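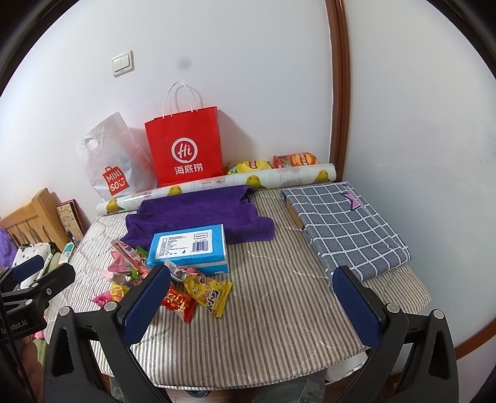
Proyecto Fisevero. Informe de avance para Trekmont
Manipulación bimanual de objetos blandos a partir de demostraciones con pinza manual
8 de junio de 2019

1. Alcance del periodo

El presente informe cubre los paquetes de trabajo 2 (captura de demostraciones en viviendas) y 3 (entrenamiento y evaluación de políticas). El paquete 1, relativo al diseño de la empuñadura y a la calibración de la cámara, se cerró en el periodo anterior y solo se menciona cuando afecta a los resultados. El paquete 4 no ha comenzado.

2. Captura

Se han registrado 684 demostraciones válidas. Cada una contiene el vídeo de la cámara solidaria a cada pinza, la apertura de las mordazas y la trayectoria estimada de la empuñadura. Las dos pinzas se graban con reloj común. En el lote anterior la sincronización se hacía a posteriori, por correlación del movimiento, y daba errores de varios fotogramas en las maniobras lentas.

Las escenas no se preparan con objetos de laboratorio. Se trabaja sobre superficies domésticas con su contenido habitual: bolsas de compra apoyadas en la pared, textiles plegados o extendidos, un rollo largo atravesado al fondo, paquetes de pañuelos y envoltorios pequeños de aperitivos. Los tejidos de rayas se han mantenido en el conjunto aunque empeoran el seguimiento visual; la textura repetida provoca asociaciones falsas entre puntos cuando la cámara se desplaza en perpendicular a las franjas.

Se descartan las demostraciones en las que concurre alguna de estas condiciones:

- pérdida de localización superior a medio segundo en cualquiera de las dos pinzas;
- contacto de la mano libre del operador con el objeto;
- saturación de la imagen durante el cierre de las mordazas.

La primera causa sigue siendo la dominante. Las paredes blancas y lisas aportan pocas referencias cuando la pinza se eleva, y en las tomas cercanas las propias mordazas ocultan buena parte de la superficie. Se ha añadido al protocolo un barrido inicial lento que abarca los bordes de la superficie y el mobiliario contiguo, con lo que el mapa de partida contiene puntos estables fuera de la zona de trabajo.

3. Método

La política predice la pose relativa de cada pinza y su apertura en un horizonte corto. La entrada son las dos imágenes más recientes de cada cámara y el estado de apertura. No se emplea profundidad ni se segmentan los objetos.

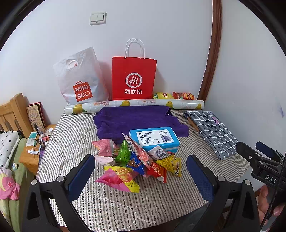

Respecto a la versión descrita en la propuesta se han introducido dos cambios. El primero es la expresión de las acciones en el sistema de referencia de la propia pinza; la formulación anterior, en coordenadas de escena, obligaba a alinear los mapas de cada vivienda y propagaba el error de alineación a la orden de movimiento. El segundo es un término de pérdida adicional sobre el instante de cierre. Sin él, la política tendía a cerrar antes de tiempo sobre envoltorios brillantes y a arrastrarlos fuera de su posición.

El entrenamiento se ha realizado con el conjunto completo, salvo 70 demostraciones reservadas para validación. La reserva se hace por escena y no por toma, de modo que ninguna disposición de objetos aparece en ambos lados.

4. Resultados

La evaluación se ha llevado a cabo en la célula de Tusby, con dos brazos y pinzas de la misma geometría que las manuales. Se ejecutaron 200 intentos de la tarea de retirada de envoltorios a una bandeja, de los que 135 se completaron sin intervención. Los fallos se concentran en dos situaciones:

a) Envoltorios solapados. La pinza toma dos a la vez o desplaza el inferior. No hay mejora apreciable al aumentar el número de demostraciones de este tipo, lo que apunta a un límite de resolución de la entrada.

b) Objetos en contacto con un tejido suelto. El cierre atrapa un pliegue de la tela junto con el objeto. El modelo detecta mal esta condición, y la apertura final de las mordazas apenas difiere de la de un agarre correcto.

La tarea de plegado bimanual se ha ensayado solo de forma cualitativa y no se aportan cifras. El primer pliegue suele ser aceptable; el segundo depende mucho de la posición en que queda la esquina.

5. Desviaciones e incidencias

Las almohadillas de repuesto encargadas a Kolář llegaron con una dureza distinta de la especificada. Se han utilizado únicamente en pruebas de desgaste. Mezclarlas con las del lote original habría alterado la relación entre apertura medida y fuerza aplicada.

No hay desviación de presupuesto. El paquete 3 acumula un retraso de tres semanas, debido a la repetición de la calibración temporal.

6. Trabajo previsto

Hasta finales de agosto se prevé repetir la evaluación con recorte de imagen a resolución nativa en torno a la punta de las mordazas, incorporar una señal de contacto para el caso b y fijar la métrica cuantitativa del plegado. Se solicita a Trekmont la conformidad con el traslado de la entrega 3.2 al siguiente periodo. La entrega 3.1 se remite con este informe.

Fisevero · Informes de avance · Contacto · © 2019 · Volver arriba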